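4.2 Loading practices and the place of the plates

In the first part of our home visits we asked the residents to load the dishwasher as they would do after an ordinary evening meal. We did not give them a list of dishes and we did not correct them. The 30 households were all in the Porgate housing area, where the kitchens were renewed by the same contractor, Stoltton, and therefore have a similar layout: a light countertop, a sink, and the dishwasher close to it. This similarity was useful for us. When two households load in a different way, the difference comes less from the room and more from habit.

The visits were made in two rounds. The first round took place in August, and the second round was closed on January 16, 2018. In the second round we returned only to 6 households, which were chosen because their members had told us that they did not agree with each other on how a rack should be filled. The interviews were done by Mwanahawa Kaijage in the kitchen itself, while the loading was going on. We found that people speak more freely about a plate when they have it in the hand. Later, at the table, the same persons gave shorter and more general answers.

Most residents began with the plates. They described the plates as the part which "decides" the rest, and glasses and bowls were given the places that remained. A smaller group began with the cutlery and said that it was in the way if they left it for the end. We could not connect this difference to the age of the residents or to the size of the household. It was connected, to a certain degree, to the person from whom they had learned. Several residents named a parent or an older sister, and one resident named a former employer, a small hotel where she had washed dishes for two years.

The direction in which the plates are turned was the subject on which people had the strongest opinions. In the literature on domestic work this detail is mostly treated as a technical question, with one correct answer that can be read in the manual. Our residents did not see it in this way. Only 2 of them said that they had ever looked into the manual for this purpose. The others explained the direction by the way the plate is carried: a person standing on the left of the machine holds the plate with the right hand, and it arrives in the rack with its face already turned to one side. To turn it again is felt as an extra movement. In the households where two persons load together from both sides, we therefore often found plates facing in different directions in the same rack, and it was exactly this which caused the disagreement mentioned before.

The second subject was the distance between plates. The residents who run the machine every evening, full or not, left free rows between the plates and did not think much about it. The residents who wait until the rack is full used each row, and they moved plates which were already placed in order to win a row for a bowl. We call the first way open loading and the second way close loading (see Figure 3 for a rack with few dishes). The two ways should not be understood as fixed types. One household in the Mfaume building loaded openly during the week and closely after the visit of relatives, and saw no contradiction in it.

Cutlery was handled with less care than plates. It was put down in small handfuls, and sorting was left for the moment of taking out. When we asked about it, the residents said that a fork is a fork - it will be clean or it will be washed again. A plate which comes out with food on it was felt as a failure of the person who loaded, while a spoon in the same condition was seen as a failure of the machine.

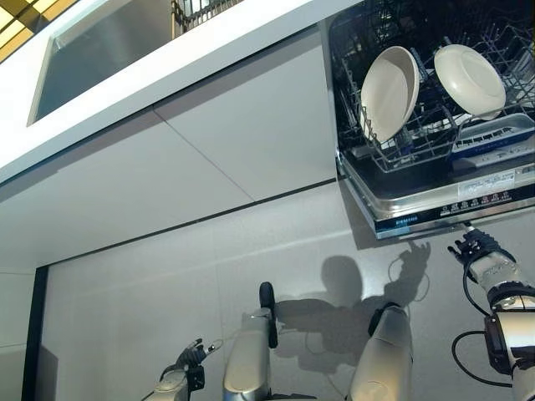
Figure 3. Open dishwasher under the countertop, next to the sink. Two plates stand upright in the rack, and a blue and white slotted cutlery tray is behind the right one.

The position of the sink had an influence which we did not expect at the beginning of the study. In the kitchens where the sink is directly beside the machine, rinsing and loading were done as one single movement, and the plate went from the water into the rack without being put down. In the kitchens where a cabinet stands between them, the residents made a pile on the countertop first. The pile was then loaded from top to bottom, so the order of the rack repeated the order of clearing the table. Three residents told us that they did not like the pile and that they would change the kitchen if they could.

For the coding of the loading sequences we used the scheme of the earlier Nesura project, with small changes. The scheme gives one code for each object placed and a separate code for each object moved again after placing. In total 2,000 codes were given in the two rounds. Moving again was much more frequent in close loading, as can be expected, and it happened mostly near the end, when only large or unusual objects were left. The pots, which many residents finally washed by hand, are treated in Section 4.3.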